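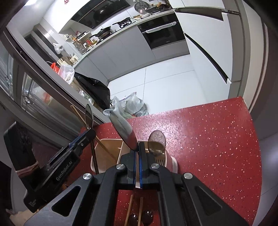 손에 드는 그리퍼로 부엌칼을 집은 순간. 손가락 시점.

1/ 저희 팀의 Stallatell 프로젝트 중간 결과를 조금 씁니다. 한국어가 모국어가 아니라서 어색한 문장이 있으면 양해해 주십시오.

2/ 방법은 단순합니다. 사람이 그리퍼를 손에 들고 보통 부엌에서 도구를 집고 놓습니다. 그 영상과 손가락의 간격을 기록하여 정책 학습에 사용합니다. 원격 조종은 사용하지 않았습니다.

3/ 지금까지 시연은 859개입니다. 그중 141개는 위치 추정이 끊겨서 제외하였습니다. 부엌은 모두 7곳입니다.

4/ 제일 어려운 물건은 칼입니다. 얇고, 잡는 각도가 조금만 달라져도 손가락 사이에서 돌아갑니다. 나무 숟가락은 훨씬 쉽습니다.

5/ 칼 시연은 109개밖에 없습니다. 그래서 칼의 성공률은 아직 발표하지 않겠습니다. 숫자가 너무 흔들립니다.

6/ 한 가지 확인한 것: 같은 부엌에서 시연을 늘리는 것보다 새로운 부엌을 추가하는 쪽이 효과가 컸습니다. 다만 저희 조건에서의 결과입니다.

7/ 다음은 Nulier 방식의 필터와 비교할 예정입니다. 7월 안에 표를 올리겠습니다.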